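Sosora Tabletop Grasping Kit
From the Condari workbench range

We put the Sosora kit together for people who want to try our grasping method on their own bench and see how their numbers compare with ours. It comes with the arm, a two-finger gripper, the cables and the Mangundap software, and most folks have it up and moving in an afternoon (a long one, if it's your first arm!).

The method itself is called Birine, and we're rather fond of it. The arm learns from demonstrations you guide by hand, and before each grasp the software weighs 2 possible approaches and picks the one with more room for the fingers. Bowls were what got us started - a rim leaves so little space to come in from the side, and our older planner kept bumping into it.

For the test set we ran 1,009 grasps over 13 small objects, and Birine picked up more than the older planner did on every object but two. Both of those were flat, and we're still working on them. The full results and the training files come with the software, so please do poke around in them.

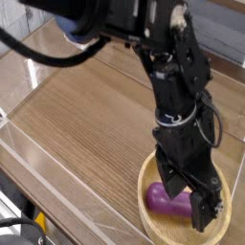 Gripper fingers spread around a purple object in a wooden bowl.

In the box: arm, gripper, power supply, cable set, printed setup guide
Software: Mangundap, with Birine included
Spare finger plates: sold in pairs
Next software update: June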